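Refurbishing Notes: Opening the Second Batch of Towers
July 23, 2021

The purpose of this entry is to record how the second batch of office desktops is being handled, and to correct two points from the June entry that readers were kind enough to question.

The batch consists of 22 towers released by the Pralldale office when its lease ended. They were bought as a single lot from Bogdan, the surplus dealer on the canal road, and delivered on one pallet. Of these, 14 are considered worth rebuilding. The remainder will be taken apart and their sound components kept on the shelf as spares.

Readers will recall that the first batch was processed one machine at a time, from the outside in. That method is no longer used. Each tower is now laid on its side before any work begins, and the side panel is removed and set aside with its screws in a labeled tray. The tray carries the same number as the tower. The label roll is the Celulura type, which leaves no residue on painted metal.

Memory is removed first. The modules are short work, and having them off the board early makes the later steps less anxious. The latches at the ends of the slot are to be opened fully before the module is lifted, and the module is to be held by its edges. It is then placed in an antistatic sleeve. Modules of different sizes are not to share a sleeve.

The processor follows. The cooler is loosened a little at each screw in turn, and the lever is raised only when the cooler is clear of the board. An open socket should not be touched, wiped, or blown into. The June entry stated that a soft brush was acceptable for this purpose. That advice is withdrawn.

Power supplies are left in place until the end. Cables should be unplugged by the connector and never by the wires – a rule that applies equally to the thin leads at the front panel, which are the ones most often damaged.

A tower on its side on the bench, and the work around the memory:

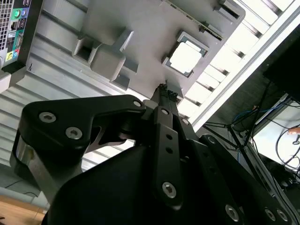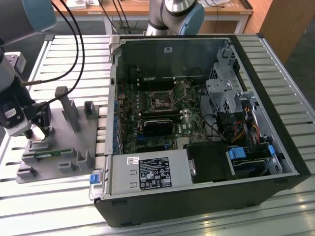
The second correction concerns storage. The June entry gave the capacity of the Kever shelving as 715 pounds per shelf. The figure applies to the whole unit. The shelves have been reloaded accordingly, with the heavier cases at floor level and drives in the closed cabinet by the door.

Drives are treated separately from everything else. Each is wiped before it is tested for reuse, and any drive that fails the wipe is set aside for shredding. The lot came with no paperwork on this subject, and it is assumed that every drive still holds something of its former user's.

Costs to date stand at roughly 3000 dollars, including delivery and the new trays. A full table will follow when the rebuilt machines have been priced. Questions regarding particular models may be left in the comments, where they will be answered in the order received.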